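3.2 Wrapping and ribbon handling

Draft section, T. Ugwu, 2022-04-04. References still to be added.

Gift wrapping has been studied mostly as a consumer habit (who wraps, for whom, how much they spend) and much less as a handling task. Our interest is in the second. Paper gets measured, cut, folded, taped. Then the ribbon, which is where the time goes.

Materials were kept plain. Boxes from Navov, flat-packed, all one size. Glossy paper from Binum in several colors. Plastic ribbon on the roll, bought from Lidix, cut to 100 cm per box before the session so that cutting would not be part of the timing. Twelve participants, each wrapping on the floor or at a table as they liked. Most chose the floor. No instruction on knot or bow.

Two things came out of the pilot in September. First, glossy paper marks easily – scratches and creases show up under any light, and people who re-folded a corner left a visible line. Second, plastic ribbon doesnt stay where it is put. It has a curl from the roll and the loose ends lift. Participants held it down with a finger, a knee, in one case a shoe. The Biwott scale for wrapping neatness (0 to 60) has no item for loose ends, so we scored them separately, as present or absent.

Corner folds: a diagonal crease giving a pointed flap was the usual result. Flaps were scored as flat or raised. Raised flaps were not treated as errors, only noted, as they can be taped later.

Figure 4 gives a red box with the yellow ribbon across its top face and a long loose tail, scored "present" for loose ends. The orange box beside it has the pointed corner flap.

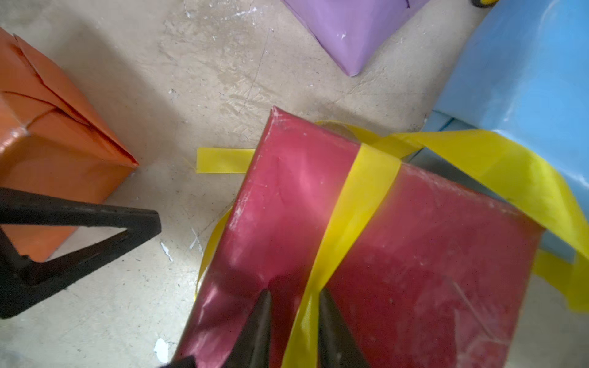
Does a longer ribbon make for a neater box? Only up to the length needed for one full turn and a knot; past that the extra has to be trimmed or curled, and most participants did niether.

Trimming was allowed at any point but was not prompted. Scores for both raters are in Table 2, with loose ends in the last column.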